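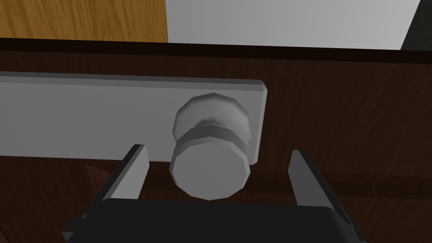
The simulated door, wrist view, with the fingers either side of the knob.

I have spent a good part of the last fortnight opening a door that doesn't exist. I'm writing this down mostly because Kathleen Ó Súilleabháin asked me what I thought of the Zivance kit, and my answer got too long for an email.

The pitch, if you haven't sat through it, goes like this. You don't program the arm. You drive it yourself with a hand controller, in the simulator, and it records what you do. Do that enough times and a policy gets trained on your recordings and does the job without you. Anyone can teach a robot, says the brochure. My neighbour's kid could teach a robot. Maybe so, but I'd like to see what the neighbour's kid's robot does on a Monday morning with a sticky latch.

The door task is one of the stock ones. Brown door, grey backplate, grey knob with corners on it like a cheap gemstone. You bring the gripper in with the fingers open, get one on each side of the knob, close, turn, pull. I could explain it to a five-year-old. Doing it through the controller is another matter, as you have no feeling in your fingers at all. You judge the gap by eye from the wrist view, and the gripper itself takes up most of the bottom of that view, so the part you care about is half a guess. I got into the habit of stopping short, nudging left, nudging right, then closing. Kinsella, which is what our group calls the recording rig (don't ask, it predates me), dutifully saved every nudge.

And that's my first complaint. The thing learns the nudges. I trained on 497 of my own demonstrations and the policy came out with my dithering in it, a little shuffle to the left before every grasp. It looked like me parking the car. The Zivance people describe this as capturing the operator's strategy. It was never a strategy. I was trying to see past the gripper.

So I threw most of those out, practised until I could go in clean, and started again. I also borrowed the Fliltia set, which has 3232 recordings from a whole pile of different operators, and trained on that for comparison. I expected it to walk all over mine. It was smoother on the approach, I'll give it that, but the grasp was mushy. Some people take a knob high, some low, some square on, and if you average a lot of sensible choices you can end up with a finger jammed into the front of the knob. More data is the standard answer to every question in this field and I'm getting tired of hearing it.

My second complaint is about the word "success". In the stock scoring, an attempt passes if the door ends up past a certain angle. I went back through the runs and watched them, which took a couple of evenings and a fair bit of tea. In more than 686 of them the door opened, and plenty of those I'd have been embarrassed to put my name to. One finger hooked behind the knob, door dragged open sideways. A simulated latch doesn't mind being treated like that. The latch on my back shed would be in the garden.

Kathleen's counter, when I moaned at her, was that writing the motion by hand would have taken me just as long and been worse. She may be right about the time. I did hand-code a drawer pull for the Caltitz job last November and it was three weeks of my life, and it fell over when somebody swapped the handles. But when it fell over I knew which line to look at. With the trained one, I change the colour of the door, the grasp drifts, and all I can do is record more demonstrations of brown doors that aren't brown.

I'm not saying it's rubbish. Driving the arm by remote is a decent way to find out what's hard about a task, and I understand that knob a lot better than I did. I just don't buy that I've taught anything to anybody. I've left a lot of tracings and something has gone over them in pen.

Next up is the same task with a lever handle. I'll keep the first batch of recordings separate this time, dithering and all, and label it properly. If anyone has a trick for judging depth through the wrist view, please leave it in the comments.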